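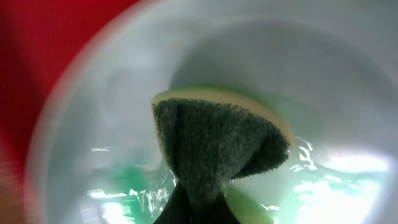 Estropajo verde con espuma amarilla, en el recipiente blanco.

Febrero, media tarde

Retomo el cuaderno después de unos días de abandono, que ya me vale, porque si no lo apunto ahora se me va a olvidar todo lo de la pasta de papel y luego vendréis a preguntarme con toda la razón del mundo.

El lote de trapo de algodón de Romix lleva en remojo desde la semana pasada y por fin me he decidido a batirlo. Han sido 90 minutos de pila holandesa, con el rodillo bajando muy poco a poco. La vez anterior lo bajé de golpe y me salieron unos grumos preciosos para escultura y malísimos para papel de carta. Esta vez la fibra ha quedado larga y sedosa, de la que se abre sola en el vaso de agua. Da gusto meter la mano, la verdad.

He sacado 8 hojas de prueba con la forma pequeña, la que compramos a Skelier, y cuatro de ellas llevan un poco de lino del saco viejo. Las de lino suenan mejor al sacudirlas, más a papel antiguo, aunque tardan una eternidad en escurrir y la última se me arrugó por una esquina al pasarla al fieltro. Culpa mía, iba con prisa y charlando. Están marcadas a lápiz por detrás con una L pequeñita, por favor no las mezcléis con las otras.

Sobre el encolado: sigo dándole vueltas. La gelatina que usamos para el encargo de Dorkbridge iba bien con la tinta ferrogálica, pero con la acuarela chupaba demasiado. Para el cuaderno de Ní Bhriain me gustaría probar con una disolución más cargada y baño templado, y dejar las hojas colgadas hasta el día siguiente, sin prensa. Si alguien ha hecho algo parecido, que me lo deje escrito en el margen, que lo leo todo (aunque tarde).

Del trapo seco quedan algo más de 800 gramos en la caja de arriba. Da para otra tanda pequeña y poco más, así que habrá que pedir.

Los fieltros huelen un poco a cerrado. Los he aclarado dos veces y los he tendido junto a la ventana. La forma grande tiene un alambre suelto en el lado corto, lo he sujetado con hilo de momento, pero hay que coserlo bien antes de usarla.

Pendiente: pesar las hojas secas, prueba de pluma en las L, mirar el precio del lino.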